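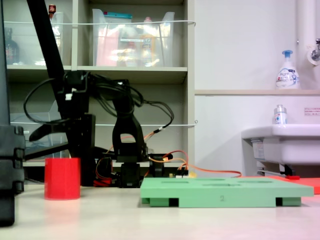 Week 7: Reading faces and first impressions
Instructor: Ayten Karabulut

Last week we covered how gay men describe themselves on dating apps. This week is about what happens in person, in bars, at parties and on first dates, when people decide what someone is like before he speaks.

Main terms

Thin slice: a short sample of behavior, sometimes a few seconds, that people use to judge a stranger.

Emotional labor: managing your face and voice to meet what others expect. We first met this term in the reading on service work.

Signaling: giving off cues about interest or belonging. Some cues are meant, others are read in by the observer.

Notes on the Hrynyshyn reading

The chapter uses interviews with 25 men who went to the same bar, called Horkora in the text. Many said they kept a neutral face on arrival to avoid looking eager. The same men called strangers with neutral faces cold or stuck-up. Keep this mismatch in mind — it comes back in the May paper. 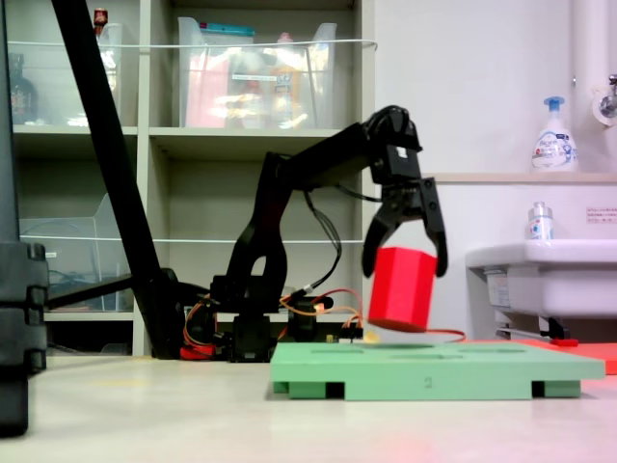 Why would a man read his own blank face one way and a stranger's another?
He knows his own nerves from the inside, and with the stranger he has only the face to go on.

For next class

Read the Clostia chapter, pages 80 to the end. Write one page on a time you misjudged someone at first sight. Change all names and leave out workplaces.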